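Gripper stopped reporting position, and what I changed

Posted September 28, 2025

Third post on the bottle-sorting cell. The first two covered the mount and the calibration; the subject of this one is a fault that took me most of a month to pin down. The task is simple pick and place with small dropper bottles and a teal container on the table. The bottles are light and tip easily, which matters further down.
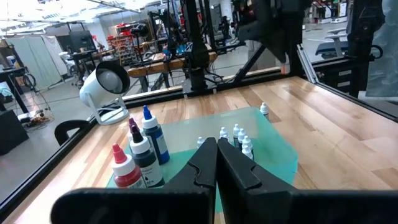
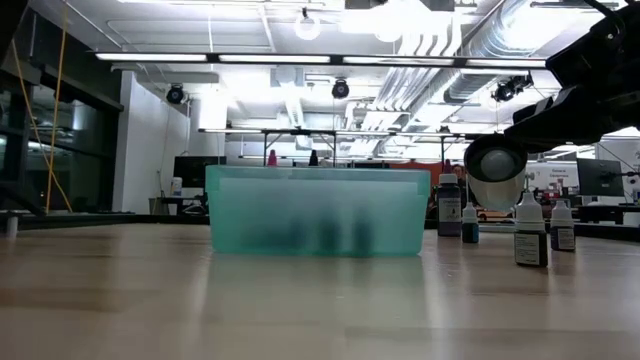 Bottles and the teal container on the table: first from the wrist camera, then from the fixed one.

The symptom: on a pick, the fingers would close, the controller would report "object held" and the arm would lift with nothing in the gripper. The log had the finger position frozen at the last value before closing. No error code. The next cycle usually ran fine.

I blamed the wrist camera first and lost two evenings to that. Then I swapped the Pivgate controller for the spare, with the same result. Raili Turunen suggested logging the raw encoder frames instead of the filtered ones, which I should have done at the start. Over 3749 cycles there were 9 false holds. All 9 happened with the wrist joint turned past 195 degrees.

From there it was a cable problem. The encoder line shared a clip with the motor supply and had too little slack. Past that angle the connector was pulled sideways and one pin lost contact for a few milliseconds. The driver treats a missing frame as "no change". The hold check reads "no change" while closing as "fingers have met resistance". Each piece does what its manual says.

The false hold by itself only wastes a cycle. The worse case came once, in February, and I had put it down to a bad grasp. The position was stale on the way down, the fingers were still partly closed, and they pushed a bottle over onto its neighbors. The cap stayed on. I was reaching for the table at the time, with the arm live, and I don't do that anymore.

Changes made:

Encoder cable rerouted with its own clip and a longer loop at the wrist.
Wrist joint limited to 180 degrees in software.
Driver patched so that 8 missing frames in a row stop the arm.
Hold check now needs motor current as well as position.

Lempi Juntunen reviewed the patch and caught that my frame counter never reset after a stop. That is fixed too.

I have not seen a false hold with the new routing, but the run is still short. The limit stays in place until I have matched the earlier cycle count. The old cable is in a bag on my desk if anyone wants to put it on a meter.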